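Jesby wire dish rack, small size
Reviewed 3/11/26
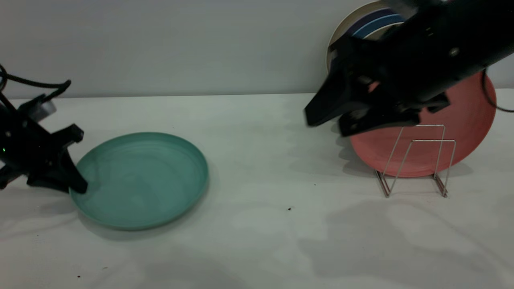 Bevan McAlister wrote in to ask whether the bent-wire kind holds a dinner plate upright or lets it roll out the front. Mine holds them. A plate leans back a little and stays put, even when it is the only one in the rack.

I bought this in January to replace a Kerslake that took up half the counter. The Jesby is silver wire bent into zigzags, with narrow feet. It cost $17 and weighs next to nothing. I use it for colored plates, mostly coral red and teal green, and have had no scratches on the rims.

Bowls are a problem. Deep ones tip forward, and mugs have nowhere to go. There is no tray, so put a towel under it. The feet slide on a smooth counter if you load one end first.

Good for plates, 8 out of 10. For mixed dishes I would get the Narkstead.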